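Laundry, again

12 comments
Share

Quick one as the kettle's on and I've promised to be downstairs in ten minutes. Boxing Day is apparently when I catch up on the blog. Sorry to the two people who asked in August how the gripper thing was going. It's going. Slowly.

So. For anyone new: I do demonstrations at home for a little project called Stillwood. I hold a gripper in my hand, do a household job with it, and the recording goes off to be turned into something an arm can copy. Before that I did remote control for Jollow, sat in a chair with a controller in each hand moving an arm in another building. Very different job. Will try and explain why without going on.

Remote control first. You get the robot's real limits straight away, that's the good bit. If the elbow won't go there, it won't go there and you know about it. But the lag! Only a tiny bit but you start moving like you're under water. I'd reach for a sock, overshoot, come back, overshoot the other way. Folding one tea towel took me longer than a whole basket does by hand. And all that dithering is in the data. Emília Šimek, who taught me on the Jollow rig, used to say she could tell my sessions from the wobble.

Hand-held is much quicker. You feel the cloth push back a bit through the handle, and your arm just does what arms do. Problem is the opposite one. My arm can do things no robot arm would want to, and I forget. I twist my wrist right round, or lean over the table and come in from the far side. Dagmar Bednárik checks my batches and she sends them back with one word in the notes, usually "elbow". Fair enough.

My total is 2443 demos as of last night. Of those 232 were rejected, and most of them were early on when I was still rushing. The Hirnley lot want 3577 before they'll even start training on the soft things set, so there's a way to go yet.

Things I've learnt, in no order:

Slow down before the grab, not during. If you slow down during, the fabric slides.

Don't use your other hand. Sounds obvious. You will use your other hand. I've got into the habit of putting it in my back pocket.

Pause at the end. I kept letting go and whipping the gripper away, and then the end of the clip was no use as you couldn't tell where the release was. Count one, two, then move.

Leave the misses in if you recover from them. I used to bin these. Dagmar wants them, says a robot that's never seen a miss doesn't know what to do after one. But not if you swear loudly, the audio goes too.

Change the starting position every time. Really change it, don't just nudge it an inch to the left. I thought I was being random and then looked back over a batch and everything started in teh same corner.

Now mesh laundry bags. I have opinions. Towels are easy, there's loads to get hold of. Socks are fine. Mesh is horrible, it's springy, and if you go in too wide you scoop up a big lump of it and the whole bag comes along. What works for me is going for a corner by the zip and closing on a small bit of it. Small pinch, then lift. I tried grabbing the zip itself for a while but didn't get on with it.
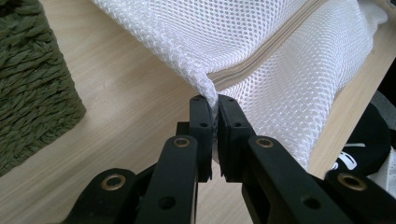

Posted by Sokol | 26/12/2021 | Filed under: gripper diary

A corner pinch like the one in the photo is what I'm after, the mesh all bunched up tight between the tops of the pads. Gripping right at the tips does feel wrong at first. You want to shove the whole jaw in. Don't, on mesh anyway, you just end up with more bag than you wanted.

Next is opening the zip, which I'm dreading a bit. One gripper, a bag that weighs nothing and slides about after you. Emília reckons hold the far end down with something heavy. Dagmar says no, no weights, the robot won't have one. They've not met and I'm begining to think I should introduce them and let them fight it out.

Might go back to remote control for the zip actions, just to compare. If anybody's done zips either way let me know how you did it, I'll read the comments tonight after the leftovers.

Right, kettle's boiled. Off.

Shared 8 times
12 comments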